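Questions about the Prunance blog and its political posts

Who pays for this blog?
The readers do. We take no money from any party, and our 11 writers are not members of one.

Why did you not publish my comment?
We remove comments that accuse a politician of a crime without a source. Please send it again with a link.
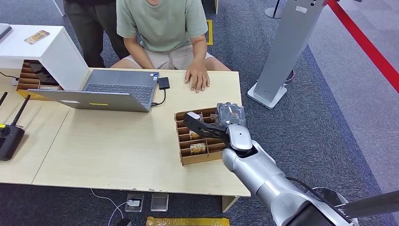
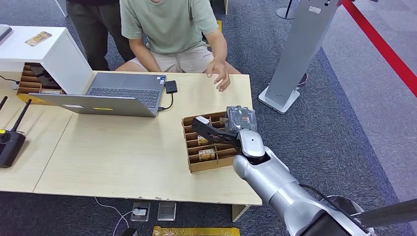
One reader, Riquelme, wrote to us that this rule protects the ministers more than the public, and that a limit of 200 words would be enough.

Do you correct old posts?
Yes. The post on the Lorov by-election was corrected in August 2022, and the old text is still shown under it.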